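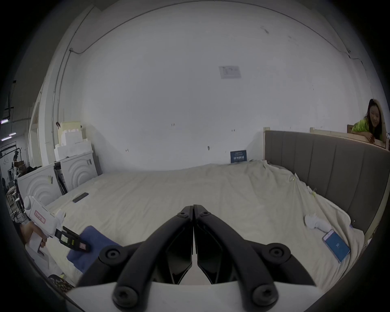 The left finger closed two millimeters ahead of the right. Hollis Okafor wrote the number in the notebook and opened the jaws again.

"Same as yesterday," he said.

"Then it's the linkage," said Xiomara Holloway. "A servo drifts. A linkage is wrong by the same amount every time."

The build was called Trirkach, after a misprint on the first parts order. It was supposed to pick up cloth, fold it once, and let go. So far it picked up cloth. Release was the problem: the late finger dragged a corner with it, and the fold opened.

Hollis took out the lower bolt on the right arm and laid it on a rag. The hole had worn oval. He measured it across both axes and wrote those numbers down too.

"Marcus drilled that one," he said.

"Your brother drilled all of them."

"He drilled that one after dinner."

She went to the Drikwood cabinet for a bushing. The drawer labels were in Wanda Halvorsen's handwriting and had been accurate in June. The bushings were under *Fuses, slow*. She brought back two and kept the spare in her pocket.

He pressed the bushing in with the bench vise, a quarter turn at a time, then refitted the bolt and backed it off until the arm swung under its own weight. The controller took the new zero on the second attempt. The cycle counter still read 457. He left it alone, as the log depended on it.

"Towel or pillowcase?" Xiomara asked.

"Towel. It's heavier."

She laid one flat and stood back. The jaws came down, closed together, lifted, crossed over, and opened. The corner stayed where it was put.

Hollis wrote *458, clean*, and beneath it, *bushing, right lower*. He ran it again. The corner slipped.

"Thirteen more before we touch anything," she said, and reached for the towel.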